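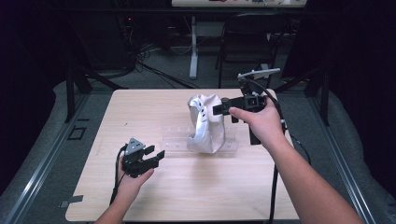
Will there be fewer shifts, came the first question at the Eide linen plant, before the case had been unlatched. Fair enough. The second question was where the kettle had gone, as we'd parked our demo bench where it used to live.

Losteck Paired Hand Grippers
Made by Pradow. Sold in pairs, left and right.

Losteck is a pair of hand-held grippers for workplaces that want to teach a folding or packing job to a machine and would like the teaching done by people who know the job. You hold one in each hand and do your usual work with two fingers a side in place of the ten you were issued. The recordings go towards training the arms on your line.

Expect to be bad at it. Staff with years on the folding tables have told us, in colourful terms, what it's like to pick up a cloth with a pair of jaws. Most sites set aside a morning for swearing before they record anything they mean to keep. 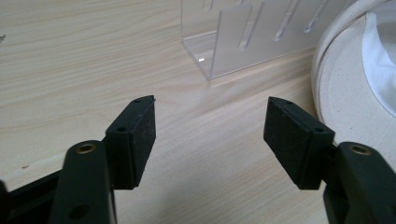
After that the job settles down, and the roster starts to look different. At Eide the folding crew now spend part of each week on the grippers and the rest on the floor, where they check what the arms have folded and refold what the arms have merely rearranged. There's a new pay grade for the gripper work. It took longer to negotiate than the equipment took to install, and we'd suggest you start that conversation before you order.

The Skenholm depot went the other way and rotates everyone through, office included. Their manager's first recorded session is still used in training, under the heading of things to avoid.

What you get
One left gripper, one right gripper
Cables for both
Two spare sets of finger pads
Hard case
Printed manual, 47 pages, of which you will read the one about cables

Weight: 900 g per gripper
Jaws: parallel, hand-operated
Recommended session: 51 minutes, then a proper break away from the bench
Pad life: replace after 400 sessions, or sooner if cloth starts slipping

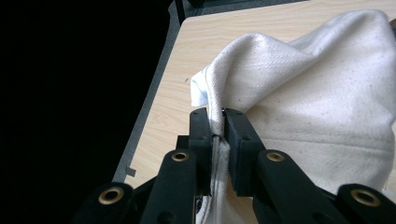
By the Losteck product desk, Pradow
Page updated 21st August

Notes on fabric. Heavy weaves are the easiest place to begin: pinch a fold near the edge and close the jaws before you lift. Thin stuff clings to itself and will test your character. We don't recommend fitted sheets for the first month, and we've yet to enjoy them in the second.

Wrists get tired. Adjust the bench height for each person and write the setting down, otherwise the tallest person on shift wins by default.

Losteck doesn't score its operators. Several purchasing departments have asked for a speed ranking and the answer remains no. Slow, tidy work makes better recordings, and the people doing it can tell when they're being raced.

Spare pads and replacement cables are sold separately. Orders placed in August ship with the revised manual.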